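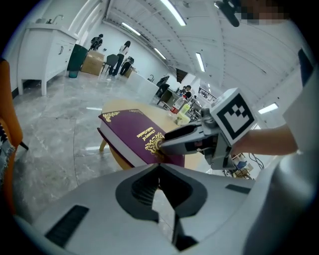
Week 6: Programming a small film festival

Course notes, Film Exhibition and Audiences
Tutor: Randa Rawashdeh

Reading for this week: the Stenidura case study, sections 2 and 3. Bring your draft program grid to the tutorial.

1. Where the films come from

A small festival fills its program in two ways: open submissions and invitations. Stenidura, a four-day festival of short and mid-length films held each November, received nearly 900 submissions in the year we are studying and screened 24 of them. The rest of the program was invited from distributors and other festivals.

Submissions are read in two rounds. First-round viewers watch each film to the end and write a short note. Second-round viewers see only the films with at least one strong note. Disagreement between viewers counts in a film's favour at this stage.

2. Screening fees

Most invited films carry a fee. For a short this may be waived if the filmmaker attends. For a feature, the Stenidura budget allowed $300 for a single screening and $500 for two. Get the fee in writing before the title is announced, and check whether it covers one venue or several.
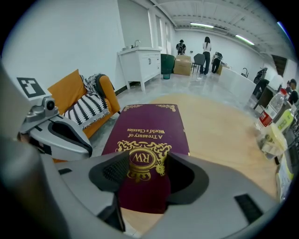 Ask at the same time who pays for shipping and subtitles. A subtitle file made for one cut of a film will drift if the distributor sends another, so run the whole film with subtitles on before opening day.

3. Building a shorts block

Keep a block under 80 minutes. Open with something easy to enter and put the longest film second last. Harsh Rana's block for the Kushwaha Theatre is in the case study appendix. Note where he placed the two documentaries, and compare it with his first draft on the page before.

4. For the tutorial

Draft a block of five or six shorts from the list handed out in Week 5. Write one paragraph on the running order and one on the audience you expect. Late drafts go to Randa by email.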